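## 4. Camping lantern: first charge and storage

This section covers the Kivi lantern as supplied by Werkley. Read it through once before you plug anything in.

1. Take the lantern out of the carton and pull the clear tab from the battery door. Throw the tab away.
2. Open the rubber cover at the base and connect the charging cord. Push until the plug sits flush.
3. Leave the lantern switched off while it charges. The small light next to the port is red during charging and green when the battery is full. A first charge takes 10 hours.
4. Unplug the cord from the wall first, then from the lantern.
5. Press the rubber cover back in all the way around.

**Caution:** Don't charge the lantern outdoors or in a damp tent. The cover keeps rain out only when it is closed.

### Brightness

Press the button once for low, twice for medium and three times for high. High gives 600 lumens and drains the battery fastest — low is enough for reading or for finding your way around a cabin. Hold the button down to switch off from any setting.

If the lantern drops to low without being asked, the battery needs charging. If it does this right after a full charge, the battery is worn and should be replaced. Order part 1217 from the Osville service desk.

### Storing it for the winter

1. Charge the battery until the light turns green.
2. Wipe the body with a cloth and plain water. Don't use alcohol or window cleaner on the lens.
3. Let it dry with the rubber cover open.
4. Close the cover and slide the travel lock to ON so the button can't be pressed by accident.
5. Keep the lantern indoors, away from heaters. Top up the charge in January and again in April.

**Note:** Small camping gear spends a lot of the year in the living room. Check behind the seat cushions before you report a cord or strap as missing from the carton. 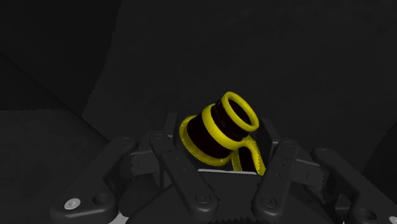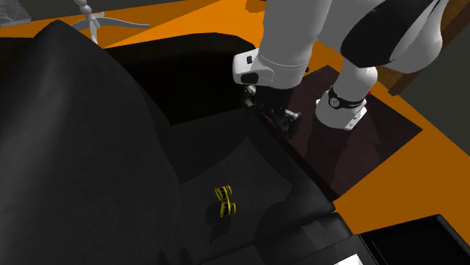
*Text: Debora Martinelli. Checked by Panya Jaidee, Werkley, Pusenbridge.*

### Replacing the battery

1. Switch the lantern off and unplug it.
2. Turn the battery door to the left and lift it away.
3. Slide the old battery out by its ribbon — don't pry it with a screwdriver.
4. Put the new battery in with the arrow facing the lens.
5. Refit the door and turn it to the right until it clicks.

Take the old battery to a collection point. It must not go in household trash.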